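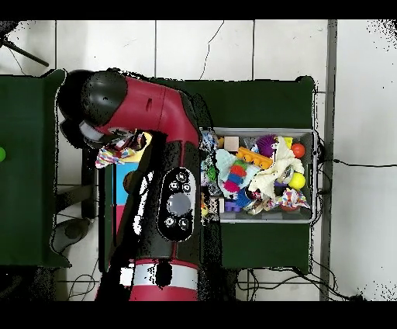 I've been putting off the toy sort since March, and on Wednesday I finally ran out of excuses. We have three tubs of toys in the house and only one of them gets used. The other two sit under the stairs and come out when cousins visit. My plan was to get down to one tub for everyday, one for the cupboard, and a box for the op shop. The grey bin is the everyday one, and it had reached the point where plush toys, balls and building bricks were all packed in together, with the spiky purple ball at the top and the light blue plush toy lying in the middle of it all.

I cleared the green tables first and worked on those. Doing it on the floor is hard on the knees and the dog helps herself.

The first pass was by type. Soft things went on one side, hard things on the other. Balls got their own pile because they roll, and I used a baking tray to hold them. Wooden blocks went into an old ice cream container. I found 40 of them, which is all but two of the set we bought, so I was pleased with that. The missing pair are probably at my sister's.

The big studded bricks stay. They get pulled out most afternoons and they survive being trodden on. The small bricks are a different matter. I didn't count those. The lid of the Jekis tub says 300 pieces and I'm happy to take its word for it. They've gone up to the top shelf until the youngest stops putting things in his mouth.

Stacking rings I went back and forth on. He's nearly too old for them, but he still wears them as bracelets, so they've had a reprieve.

Plush was the hardest part. Each one has a name and I only know half of them. I washed everything soft on a cold gentle cycle in a pillowcase tied at the top, then pegged it out in the shade. It took until the next afternoon for the thicker ones to dry through. Hard plastic got a wipe with warm soapy water and a rinse in the laundry trough.

The op shop box ended up fairly full: duplicate puzzles, a farm set with no animals, two drums. I taped the puzzle boxes shut and wrote on each whether it was complete.

I've looked at the Dundska shelf units for the cupboard tub but haven't measured the space yet. The gap under the stairs slopes, so I'll need to check the height at the back as well as the front.

Filed under: Home, Kids, Sorting things out

Last updated in March

Contact | © Ezequiel Llorente | Back to top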